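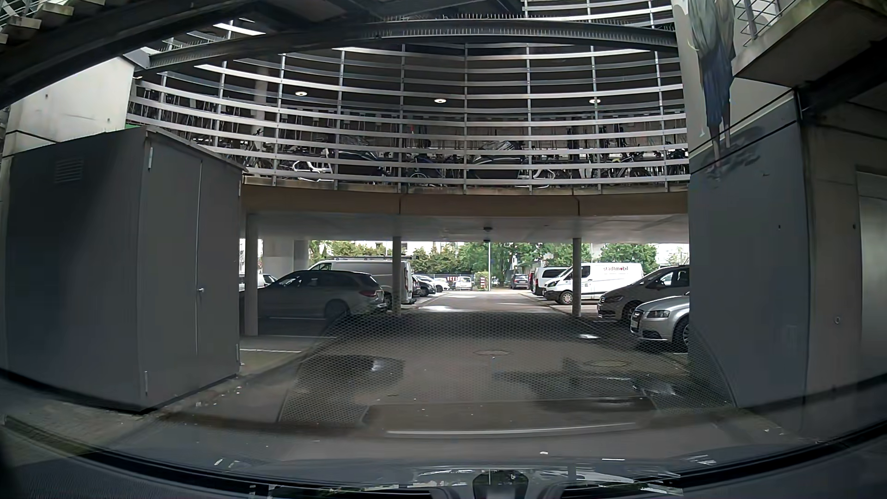 4 min read

Setting Up a Visitor Ride on a Covered Parking Lane

Posted by Gianni Grasso, February 2025

These steps cover a low-speed automated ride for visitors, with a safety driver behind the wheel and two passengers in the back. They were written for the Cliltholm open day but apply to any short private lane with a roof over part of it. You need a car with a working Flokus perception install, the Wurkar route editor, and permission to close the lane to other traffic.

Before you start

Walk the lane in both directions. Note the pillars, doors, drains, and anything overhead. At Cliltholm the lane runs straight under a bicycle-parking level and out to an open lot, with slender round pillars on both sides and vehicles parked left and right. The bicycles upstairs sit behind pale horizontal slats, well above the lane but in view of the forward camera.

Satellite positioning is not reliable under a deck. Plan to localize against the lidar map for the covered part and do not switch sources in the middle of it. Put the switch in the open lot.

Step 1. Record the map

Drive the lane by hand at walking pace, out and back, with no visitors present. Keep the steering smooth and do not stop under the deck. Our recording came to 2736 lidar frames. If yours is much shorter, you drove too fast.

Open the recording in Wurkar and run the static filter. It removes moving objects only. Parked vehicles stay in the map and have to be erased by hand, or localization will degrade when they leave. A row of vans makes a long flat surface and the matcher will lean on it. Erase the vans and keep the pillars, walls, and utility enclosures.

Step 2. Draw the route

Place the start point on open pavement where passengers can get in without stepping between parked cars. Draw the centerline and let Wurkar space the waypoints. The Cliltholm route has 205. Then adjust by hand:

Move the line away from any door that opens toward the lane. The grey enclosure on the left has a double door on that side, so we shifted the path to the right next to it.

Mark each pillar as a hard obstacle with its own margin. Do not draw one box around a pair.

Set the speed cap to 3 mph under the deck. Leave the same cap in the open section the first time through.

Step 3. Check the camera classes

Replay the recording with the Flokus overlay on and look for false detections. Three places deserve attention.

Overhead bicycles. The detector may label them correctly and still place them on the lane if the height estimate is poor. Draw an ignore zone over the railing and stop it at the lower concrete band. Anything below the band must still be detected.

Painted figures. The right-hand wall has a mural of a standing figure with bare legs and a painted shadow at the feet. Confirm that lidar reports a flat wall there. Do not mask the mural in the camera. A visitor could stand in front of it.

Puddles. Standing water reflects light and can produce lidar dropouts. There is a large wet patch on the right side of the pavement. Check that the planner slows for missing ground returns and does not steer around them toward the parked cars.

The bright exit is a separate matter. Exposure changes as the car leaves the shade, and distant vehicles may drop out of the camera track for a moment. Lidar should hold them. Set the track timeout long enough to cover the gap.

Lay a matte cloth on the dashboard and check the live view again. Reflections in the windshield move with the car and sit on top of the pavement in the picture.

Step 4. Dry runs

Run the full route with the safety driver only. Have a second person stand at the exit with a radio. Test these in order: normal run, soft-target obstacle at the exit, driver brake override, remote stop.

Bellini, our test car, passed the first three and failed remote stop under the deck. The radio antenna had been mounted behind the rear seat. Moving it to the roof fixed the dropout — check yours before the passengers' screen goes in, since the cable shares the same channel.

Step 5. Running the rides

Allow 40 minutes for setup on the day, including one fresh localization check. Parked vehicles will have changed. If the match score is below your threshold at the start point, do not depart.

Give passengers the briefing outside the car. Show them the overlay on the rear screen once they are buckled in, and leave the ignore zone drawn in a visible color. They will ask what it is.

After each ride, the driver returns the car to the start point manually. Save the log before loading the next group. Wurkar overwrites an unsaved session when the route is reset. A fix is planned for May.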